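Chapter 7
Showing Instead of Telling

7.1 The trouble with instructions
7.2 Three ways to show a robot something
7.3 What a demonstration contains, and what it leaves out
7.4 Picking a method
Exercises

Before you read: write down, in complete sentences, how to fold a dish towel. Keep the page. You will be asked to be embarrassed by it in Section 7.3.

7.1 The trouble with instructions

Most people who try the towel assignment produce four or five lines. Lay the towel flat. Bring one edge to meet the other. Smooth it. Repeat. It is a perfectly good set of directions for someone who already knows how to fold a towel, a group that has very little need of directions.

Try handing that page to a machine and the questions start. Which edge? Where does an edge stop and a wrinkle begin? How hard may I pull? What does "smooth" feel like, given that I don't feel anything? You can answer all of these, one at a time, and a patient engineer will do so for several weeks. At the end of that period the robot will fold one towel, of one color, placed in one spot, provided the window blind hasn't been moved.

Earlier chapters made this look easier than it is. In Chapters 3 through 6 our arm moved blocks, and blocks are polite. A block has six faces and keeps them. If you know where one corner is and which way the block is turned, you know where the rest of it is too. Cloth makes no such promises. Pick it up by a corner and everything else changes shape, including the part you were planning to grab next.

The alternative is old and a little humbling. Stop explaining and show it. A person does the task while the machine (or something attached to the machine, or something that will one day be attached to the machine) keeps a record. Do that enough times and you have a pile of examples from which a learning program can work out what to do. The field calls this learning from demonstration, or imitation learning, depending on which conference the speaker is trying to get into. We will use the first name.

7.2 Three ways to show a robot something

The first way is to take the arm by the wrist and move it. This is called kinesthetic teaching. The motors go slack enough to be pushed, the joints report their positions, and the motion is saved. It works well for wiping a counter or opening a drawer. It works less well when the job takes two arms, as you will discover when you have one hand on each and an itch on your nose. The demonstrator also tends to stand exactly where the camera is looking, so that many early recordings are detailed studies of somebody's elbow.

The second way is remote control, or teleoperation. The operator holds a controller, wears a glove, or moves a small copy of the arm while the real one follows. The recorded motions are ones the robot can certainly do, having just done them. The price is speed. Operators lose most of their sense of touch and a good part of their depth perception, and they become slow and careful in ways they never are at home. At the Prelholm laboratory, whose exercises we borrow throughout this chapter, new operators were asked to fold a towel by remote control and then by hand. By hand, the average was 18 seconds. By remote control it was 266, and that figure leaves out the attempts in which the towel ended up on the floor.

The third way drops the arm altogether. The demonstrator holds a gripper much like the one the robot will have, with a camera mounted on it, and does the job with that. No arm has to be bought, bolted down or apologized to. The tool goes wherever the towels are, and since towels are mostly in people's homes, so is the work. Two grippers, one in each hand, will cover most of what two arms can do at a table.

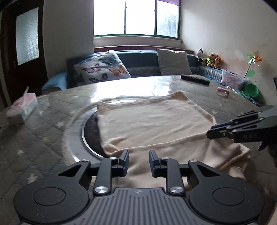
The catch is that a person holding a gripper can still cheat. You can reach an angle no robot shoulder could manage, lean over to look at something the camera doesn't see, or flick a corner loose with a snap of the wrist that would trip every safety limit on the real machine. The recording looks lovely and the robot can't use it. The Susongate handbook, written for people who collect demonstrations all day, puts its most important rule in capitals: MOVE AS IF YOU WERE EXPENSIVE.

7.3 What a demonstration contains, and what it leaves out

A recording holds the path of each gripper, how far the jaws were open, and what the cameras saw. It holds no reasons. If you pause before grasping a corner, the program can't tell whether you were checking the fabric or listening for the doorbell, and it may learn to pause in either case.

It also holds your habits. One Prelholm exercise used 42 demonstrations from a single operator who always smoothed the cloth from left to right. The trained robot did so faithfully, even when the only wrinkle was on the left and had already been passed. Adding a second operator helped. So did asking the first one to make a few mistakes on purpose and then repair them, because a robot shown nothing but success has no idea what to do on the day it misses a corner.

Now take out your page of towel instructions. Mark every place where you wrote a word such as "neatly," "gently" or "properly." For each one, note what a camera on the gripper would have to see for the word to mean anything. If you marked fewer than 3 places, trade pages with a neighbor and be stricter.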